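Notes from the Grekbridge visit
5 November 2021

Typing this up on the train, so excuse the shorthand. Got to Grekbridge a bit after the start, missed the coffee and most of the welcome talk. Badge, safety glasses, straight through to the test benches at the back. Four stations, one day, too many people for the first hour and then it thinned out.

What I went for: wrist cameras and fingers. We have 18 arms on the packing side and every one of them still has the old parallel jaws with the flat pads. Good on boxes, bad on anything else. Wanted to see the Kukeck tapered fingers next to the Benda ones, same arm, same controller.

Vilho Rissanen was running the Kukeck bench. Quick, no slides, which I liked. He had the wrist feed up on a big monitor and let us jog the arm ourselves.

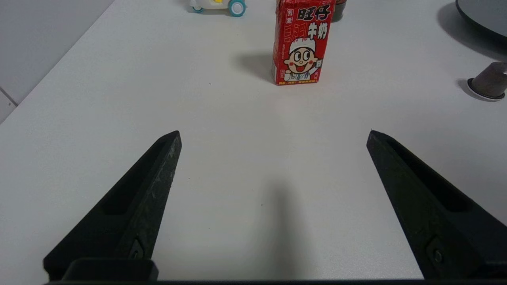
Jogging is nicer than on ours. Less lag between the pad and the arm, and the speed dial goes down low enough that you can creep. I asked about finger changes, Vilho says a couple of minutes if you have the right driver and don't drop the screws. Price for the set with the camera bracket is 2869, controller not included. Bracket on its own he would have to ask about. Need to chase that.

Then the Benda bench. Softer pads, bigger housing, and the camera sits off to one side so one finger blocks more of the view than the other. Their guy said you can correct for it in software. Maybe. I spent ten minutes trying to line up on a small bottle and overshot every time. Could be me. The Benda closes quieter though, and the cable routing is way better, no loop hanging off the wrist to catch on things.

Yaryna Kobzar from Bilyk was in the same group and we compared notes over lunch (soup, fine). She cares mostly about the controller. Thinks the Bilyk one would run either gripper but the camera driver would need work. She has promised to send me the list of what they've tried so far, I am to remind her in January if nothing comes.

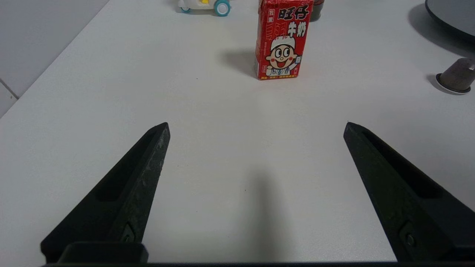
Camera placement is the thing I'd pay for. On the Kukeck feed you get both fingertips all the time, and with the fingers open the gap between them is clear right up the table. The red Wangzai milk carton stood up past the tips and I could read the big lettering on the front no trouble. What I didn't like is how much of the picture goes to the fingers, pretty much the lower half. Vilho says a shorter finger is comming but no date.

Didn't get to the fourth station, the line was too long. Somebody said it was mostly a controller demo anyway.

To do for Monday: ask for a loan set, Kukeck first. Get the bracket price. Find out if our wrist flange matches, I wrote down the bolt pattern but can't read my own writting now. Parking was on the street, bring change.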